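Put the candidates back in the room

Third town council by-election in Colen in two years and I still haven't met any of the people standing in it. I've had the leaflets. I've had a video of one of them walking briskly past the library. I've had four emails from a party I never joined. What I haven't had is a chair in a cold hall and a chance to put my hand up.

The hustings is going. Not banned, not abolished, just sort of left off the list. Holloway ward had one every time when I moved here. Church hall, bad microphone, tea from an urn. You went in thinking you knew who you'd vote for and quite often you came out less sure. Last November it was replaced with an "online conversation" at six in the evening, when half the ward is on the bus or cooking the tea.

I watched it on my phone. Questions had to be typed in beforehand. Someone picked them. No follow-ups. One candidate's sound went during the bit about parking and by the time it came back they'd moved on to bins.
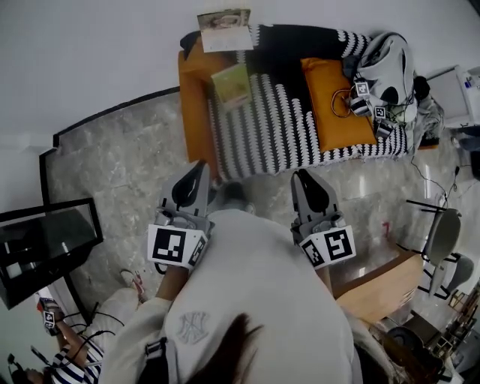 What gets lost

The follow-up, mainly. That's the whole point of a hustings and always was. Anyone can learn an answer on the Vellow road. Ask it once and you get the leaflet read back to you. Ask it again -- from the third row, a bit cross, with your neighbours turning round to look -- and you get something else. Sometimes a better answer. Sometimes a shrug. Both are worth knowing.

Also the heckle. I know, I know. But a councillor is going to spend four years being shouted at over planning and I'd like to see how they take it before I hand them the job. One man a few years ago was asked about the bus shelters, lost his temper and called the question stupid. He lost by 68 votes. I can't prove that's why. I was there though and I'd have put money on it.

And the other voters. This gets forgotten. Online I see a list of names and a thumbs up. In the hall I found out that the people in the flats behind Nevance Court hadn't had a working street light since spring. It wasn't on any leaflet. A woman stood up and said it, and all the candidates wrote it down, becuase they had to, becuase we were all looking at them.

The case for the screen

There is one and I'm not going to pretend otherwise. If you can't leave the house, or you've got small children, or you work nights, the hall was never much use to you. Fair enough. The online one in November had about 200 people on it at some point in the evening, which the hall has never managed and couldn't seat. Parties like it. It's cheap. Nobody has to find the key.

But look at what that figure is. It's people who opened a page. Some of them will have stayed for the lot and some will have gone after the hellos. I went off to drain the potatoes myself and left it running, so I'm in there too, an engaged resident, listening to nothing.

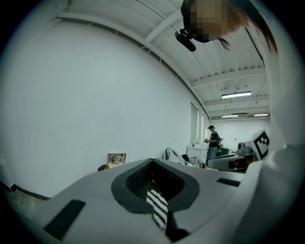
And it doesn't have to be one or the other. Film the meeting in the hall. Take typed questions as well, read them out, let people in the room shout if the answer's rubbish. Colen has a perfectly good hall with perfectly good internet, we paid for it, it was in the council newsletter twice.

What I suspect is that the candidates prefer it this way. I would. You sit at home with your notes stuck up round the screen, in your own chair, and when your 2 minutes are up a polite voice says thank you. No one's face falls. No one laughs. You could do a whole campaign like that and never find out that people in Vellow think your cycle lane plan is daft.

They'll find out later, of course, and so will we, and it'll cost more.

I asked all the candidates standing this time whether they'd turn up to a public meeting if somebody else booked it. 3 said yes. One said she'd do it "subject to diary", and fine, diaries exist. The other has not replied to me at all, though he has managed to put a second leaflet through my door asking me to get in touch with any concerns.

So this is my concern. Get in a room. Friday evening, half past seven so people can eat first, candidates at the front, questions from the floor and no list handed in beforehand. If it's raining we'll get thirty people and a dog. Thats still thirty people who can ask twice.

I'll be voting either way. I'd just like to have heard them say something they hadn't practised, and if your name's on the ballot paper I don't think an hour and a half in Holloway is a lot to ask. Bring a coat, the heating takes ages.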